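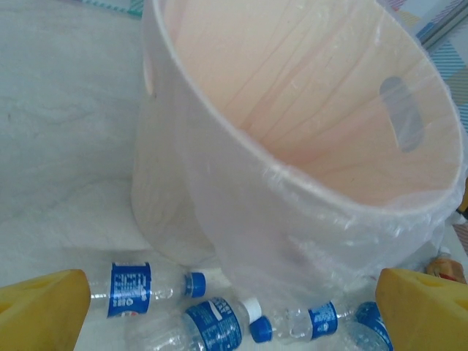

Does a bin liner need to be food grade if dry flour is going to sit in it for a month?
It should be. Ordinary refuse liners may carry recycled content, slip agents or scent, and flour takes up odour readily. Use a bag sold for food contact and keep the flour in its paper sack inside it if you have any doubt.

The rest of this message answers Ottilie's points from Sunday, in order. I have trimmed her text where it repeated the original enquiry.

Ottilie Imhof wrote:
> We have moved the mill store from the back passage to the
> old dairy at Wollemmont. The dairy is cooler but I am
> seeing higher moisture readings in the wholemeal than we
> had in the passage. Meter is the same one as last year.
> Grain was 13 per cent on delivery.

Cooler air at the same absolute humidity has a higher relative humidity, and flour comes to equilibrium with relative humidity. A rise in the readings is what I would expect from the move alone. Before changing anything in the room, check the meter. The pin type you have is calibrated for whole grain. On meal it reads according to how hard the sample has been packed into the cup, and two people will get two answers. Weigh a sample, dry it in the oven, weigh it again and work it out from the loss. Do that on three samples taken from different depths and you will know whether the meter is telling you anything.

Temperature correction also matters. If the meter was brought in from a warm kitchen and the flour was at dairy temperature, leave both together for an hour and read again.

> Galbraith's advice was to leave the sacks open so that
> the flour can breathe. The Randier leaflet says seal
> everything. These cannot both be right?

They are talking about different stages. Flour straight off the stones is warm and gives up moisture as it cools. If it is sealed at once, that moisture condenses on the inside of the bag and you get a damp skin on the top layer. It should stand loosely covered until it has come down to room temperature. After that there is no benefit in leaving it open in a damp room. White flour for bread is a separate case, where some ageing in air is wanted, but that is a matter of days and the container can be closed between stirrings.

For your store I would do the following.

Mill, spread or stand until cool, then bag. Fold the neck of the bag over twice and clip it. Don't knot it, as a knotted neck tends to get torn open and then left. Put the lid on the bin.

Keep bins off the floor on battens with a gap behind. The dairy floor is stone laid on earth, if I remember it correctly, and will be the wettest surface in the building in January.

Do not mix fresh flour into the remains of an older batch. Empty the bin, brush it out, wipe it and let it dry fully before refilling. Most insect trouble I have been asked about began in a seam or under a rim that was never brushed.

> What shelf life should I put on the labels for the
> wholemeal? We had been using 12 weeks.

Twelve weeks is defensible for cool storage if the grain was sound. The limit on wholemeal is rancidity of the germ oil, and that depends on temperature far more than on moisture at the levels you are seeing. In the old passage, next to the flue, I would have been uneasy with it. In the dairy I would keep twelve, hold back a retained sample from each batch, and smell and bake from it at the end of the period. If the retained samples are good over several batches you have grounds for the label. If they taste bitter or smell of putty, shorten it.

Sifted flour with most of the bran and germ out will last longer, but your Bitska mill warms the meal more than the larger stones did and I would not extend the date until you have a few retained samples from it. Feed it more slowly and take the temperature of the meal at the spout. If it is too hot to hold comfortably in the hand, the feed or the gap is wrong.

> Is it worth freezing the grain before milling to deal
> with weevils? We have 1000 kg to get through and one
> chest freezer.

Not for the whole lot. Grain is a good insulator, and a full sack in a chest freezer takes days to get cold in the middle. With one freezer you would be at it for most of the winter. Freeze in flat bags of 5 kg with space between them, and only the grain intended for sale as whole berries, where a live insect in the packet is the complaint you will get. Bring the bags back to room temperature before opening them, or the grain will pick up condensation and you will be back to your first question.

For the bulk, sieve a handful from each sack over white paper once a week and look for dust and movement. Push a thermometer probe into the centre as well. A warm spot in an otherwise cold sack means either insects or mould, and that sack should be taken out of the store before it is opened.

Two things I would like to know, if you reply to the list:

1. Whether the dairy louvres are still open on the north side. If they are, a cheap hygrometer inside and one outside will show you when to close them.

2. Whether the higher readings are through the full depth of the bin or only in the top. A wet top with a normal middle is condensation and is cured by cooling before bagging. An even rise is the room.

I have the oven drying procedure typed up from the spring and can post it here. It needs a balance reading to a hundredth of a gram.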